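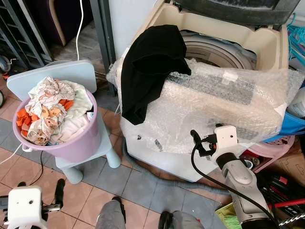 A two-armed robot at a top-loading washer, with laundry in a bucket on the chair beside it.

What a Laundry Robot Costs Before It Touches a Sock

June 15, 2019

Rudell runs laundry rooms in small apartment buildings, and in January it started pricing a two-armed robot to move clothes in and out of washers. The arms took up most of the first quote. By spring they were the easiest part of the budget to read.

Two suppliers, Ostent and Flustine, sent offers. Ostent sells the machine outright and bills for service by the visit. Flustine leases, and the lease covers grippers, cables and one software update a year. Rudell asked both to price the job in an ordinary home laundry corner, with a top-loader and the usual household things close by.
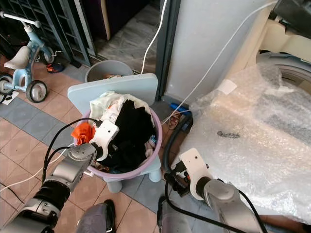
Grippers were the first surprise. Ostent lists a replacement pair at $1,115, and neither supplier would promise how long a pair lasts on wet cotton. Rudell put two spare pairs in the plan. It also set aside $300 for cable sleeves and ties – a small line, but one that had been missing from both quotes.

Then there is staff time. Srithong, the consulting firm that reviewed the numbers, told Rudell to budget 63 hours of setup per site before counting any savings. That covers measuring the washer, fixing the height of the basket and teaching the grasps. A different washer model means doing part of it over.
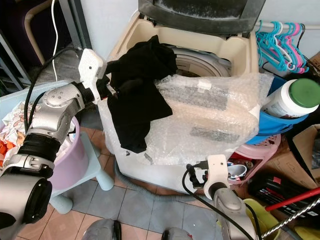
Floor space has a price too. The arms need room to swing, and in a narrow laundry room that can mean giving up a dryer or moving the shelves. Rudell now measures each room before it asks for a quote, and has dropped two buildings from its list.

It plans to lease one robot through the winter and keep the purchase money in reserve. Ostent's offer stays open until January.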